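Episode Six

Mirjam Riedl logged the start at 4 in the afternoon and took hold of the leader handles.

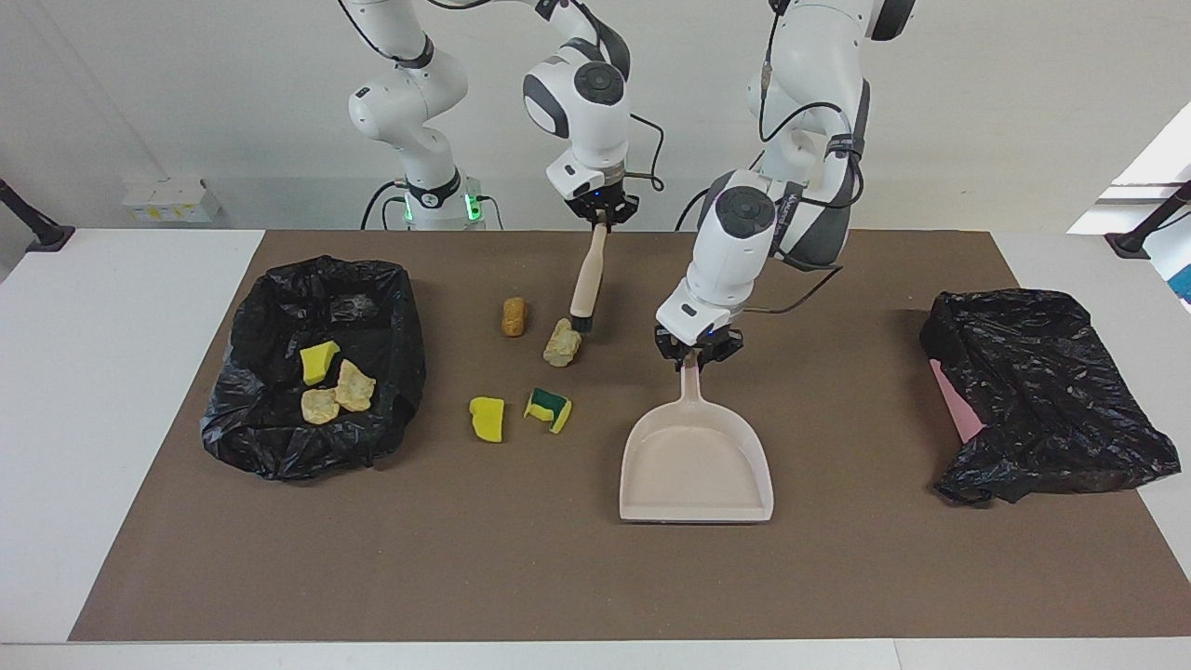

The follower arms lagged her wrists by a margin she had stopped noticing in October. Brush in the right gripper, dustpan in the left. The task sheet from Clonen specified debris to bag, both tools held throughout, no regrasping.

"You're steering with the brush," said Mohsin Malik from the other desk. "Move the pan."

"The pan is the reference."

"For you. The policy copies whatever you do, including the hesitation."

She considered that. Episodes two and four had been rejected for hesitation – Malik's note said only "operator thinking". She eased the left handle a little and felt nothing back. The rig had no force feedback. She judged contact by the bend of the bristles, the way her grandmother in Colombo had judged rice by its sound.

"Do you want me to stop thinking?" she asked.

"I want you to do it before you press record."

She let go of the pedal, discarded the episode and sat for a while with her hands in her lap. Then she pressed record.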